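Wollesport Home Cooks > General chat > Hand washing vs dishwasher, round 94

saltbush_jen
Five years without a dishwasher and I still love doing the dishes! We moved to a little flat near the harbour with no space for one and I thought I'd hate it. Radio on, sleeves up, done before 8 pm. My whole kit is a brush, a tub and a black wire rack with a drip tray under it.
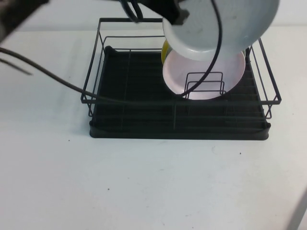

mulga_mick
Sorry Jen, can't agree. Our old machine did 3,011 cycles (it had a counter!) and the motor never missed a beat. You'd need a lot of radio to match that.

saltbush_jen
Ha, fair enough, that's a ripper of a machine. But have you priced a new one lately? I was quoted $1,233 fitted, and that was before the plumber looked at our pipes. My sink cost nothing extra.

tidal_flat
Mick's right about big families though. Six of us here and I'd be at the sink all night. And hand washing under a running tap uses heaps of water, so it's not the greener choice by default.

saltbush_jen
Agreed on the tap! I fill the tub once. Glasses first, then cutlery, plates, and greasy pans dead last. Plates go upright in the rack so the air gets round them, and I favour pastel colours because they cheer up a grey July evening.

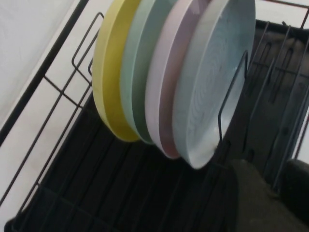
Then I tip the rinse water on the herbs. The parsley has gone berserk.

mulga_mick
I'll give you the parsley. Still not scrubbing a lasagne dish by hand.

tidal_flat
Soak it overnight with bicarb, Mick! Comes up a treat.

mulga_mick
Overnight on MY bench? No chance.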